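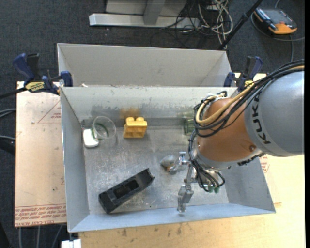
Does a robot that meets the safety standard make my picking cell meet it too?

The arm's paperwork covers the arm. The gripper, the bins, the fixtures, the cables, the parts being picked and the people walking up to the cell all have to be assessed together by whoever puts the cell together, and in a small lab or shop that is usually you.

Solness Bin Cell Practice Kit, second edition
Sold and supported by Grorier
Price: $1,260
Stock: ships from our shelf
Page last changed 2 January 2018

What it is

The Solness kit is a set of hardware and paper for people who run a robot arm over a parts bin and have to show somebody that they have thought about it. The hardware is plain: two bin locating frames, a set of stops, cable anchors, floor covers, a lockable tag station and a test object box. The paper is a workbook for the risk assessment plus a set of blank inspection sheets. It is made by Bahrami and we have carried it since May.

We were slow to list it. Most of what gets sold with the word "compliance" on the box is a ring binder and some yellow tape, and the first edition of this one was close to that. The second edition is better. It still has problems and we list them further down.

What it does not do

It won't certify anything. The maker's flyer says "compliance ready," and we asked them what that meant and got a long answer that came to very little. There is no kit that makes a cell compliant. The US standard for industrial robots, ANSI/RIA R15.06, asks for a risk assessment of the whole application, and no one can do that from a warehouse without having seen your gripper or your floor.

It is also no substitute for guarding. If your assessment says you need a fence, a scanner or an interlocked door, you need to buy that from someone who sizes it for your stopping distance. The kit has a page where you write the stopping distance down. It can't measure it for you.

And please don't buy it because your arm was described to you as collaborative. A force-limited arm holding a metal finger with a narrow tip is still a metal finger with a narrow tip. Marcela Machala, who handles our technical questions, gets this one more than any other and her answer has never changed: assess the tool and the part, then come back and talk about the arm.

In the box

Bin locating frames, 2, powder-coated steel, bolt-down
End stops and corner stops for sloped-wall bins
Cable anchors, hook-and-loop, 17
Low-profile floor covers, cut to length with a knife
Tag station with two padlocks (keyed differently)
Test object box: clear, shiny, dark, soft and rigid items, 9 in all
Workbook, spiral bound
Inspection sheets, pad
Two steel rules and a paint marker

Not in the box: bolts for your table. Bahrami says tables vary too much. A bag of assorted bolts would cost them almost nothing and we have told them so.

Fixing the bin

A lot of cells start life with bar clamps holding the bins down. Clamps are fine for finding out where the bins want to be. They are less good six months on, when the position has been taught, the clamp has been bumped, and the low approach now goes a little closer to the wall than it did. The handle also sticks up into space that the robot program may believe is empty.

The locating frames bolt through the tabletop and hold the bin by its foot, so there is nothing standing above the rim. The workbook asks you to mark the bin position with the paint marker and check it against the marks at the start of each session. That check is the most useful thing in the whole kit, and you could do it with your own marker for the price of the marker.

If you stay with clamps, put them in the collision model. Put the handles in too.

Cables and hoses

The kit treats cables in two groups. Group one is whatever rides on the arm: power, signal, air. Group two is everything lying on the floor.

For group one the workbook wants you to drive the arm slowly to the corners of its working range and look for pulling, rubbing and loops that could catch on a bin wall or fixture. Loops near the tool are the usual trouble. Slack has to go somewhere when the wrist turns back, and it tends to go down, toward the parts. The sheet has a line for each joint. We would have liked a line for each pose, because a bundle that looks fine at every joint limit can still snag halfway between two of them.

For group two you get the floor covers. They are decent on hard floors. On carpet they creep, and the adhesive strip doesn't hold. Silvia Vávra tried them on the short-pile carpet in our demo room and ended up running the cables along the wall, where they should have gone in the first place.

Test objects

The maker makes large claims for the test object box. "Represents the full range of real-world picking" is printed on the lid. It does no such thing, it's a box of small items. What it does do is put a clear item, a shiny one and a dark one in front of people who have been testing on one bright, solid block and calling the cell finished.

Look at the sort of mix in the photo at the top: a clear cup tilted in a back corner of the bin, a yellow toy block, a long black piece, all over a scratched metal floor that throws reflections. A mix like that tells you more than a bin of identical parts will. Vision problems become safety problems when a bad reading sends the tool into a wall or the floor of the bin and a person leans in to sort it out.

The workbook has you log every pick that ends with somebody reaching into the bin. Keep that log. It is the part of the assessment that gets guessed at most often, and the guesses are always low.

Lockout and the quick reach

The tag station is a small plate with two padlocks and a pocket for a card. It mounts beside the main disconnect. Lockout rules were around long before this product and they apply to servicing work whether or not you own it.

Where we disagree with the workbook is on clearing a jam. It allows a protective stop for "minor interventions" and then leaves that phrase wide open. People will read it to cover anything they feel like doing. Decide in writing, before you start, which tasks may be done under a protective stop and which need the power off and the lock on. Changing a gripper finger belongs on the second list in our opinion. So does untangling a cable from the wrist.

A stop button that somebody has to hunt for isn't worth much either. The teach pendant should have a hook, and the hook should be outside the reach of the arm. The kit does not include a hook.

The workbook

It follows the order of the standard reasonably well: limits of the machine, tasks, hazards, risk estimate, measures, what is left over. The task list is good. It includes cleaning, teaching, swapping bins and showing the cell to visitors, and that last one gets left out of most assessments we have been sent.

The risk scoring table is weaker. It multiplies numbers and gives you a color, and people fiddle with the numbers until the color is green. Dagmar Malý, who used the first edition in a university lab, told us her group scored the same pinch point three times in one afternoon and got three colors. The second edition adds written definitions for each score. It helps some.

You will still need your own copy of the standard. The workbook refers to clauses and does not reprint them, so budget for that separately. If you are also relying on power and force limiting you will want ISO/TS 15066 and a way of measuring contact force, and neither comes with this kit or with anything else at this price.

Who should skip it

Skip it if you have an integrator under contract. They should be doing this work already, and if they offer to sell you a kit so that you can do it for them, ask why.

Skip it if you only want the hardware. Korudent makes a bin frame that is lighter and costs less, and we stock that as well. It has no corner stops for sloped walls, so measure your bins first.

Fit and limits

Bin walls: straight or sloped
Tabletop: must accept through-bolts; soft wood tops need backing washers, not supplied
Carpet: floor covers not recommended by us, whatever the flyer says
Assembly: roughly 2 hours with two people, longer if you drill
Workbook language: English only

Returns

Unopened kits come back for a full refund. Opened kits can come back if the workbook is unmarked and the padlocks still have both sets of keys. We don't take back floor covers that have been cut.

Questions before ordering

Write to Rozália Zeman for stock and shipping. For anything about your cell, write to Marcela Machala and include the tool, the part, the bin size and a sketch of where people stand. A photo taken from above helps. She'll tell you if she thinks you don't need the kit, and she does this often enough that Seo-ah Ban in sales has brought it up.

Spare parts: cable anchors, inspection pads and padlock keys are sold separately. Replacement test objects are only sold as a complete box.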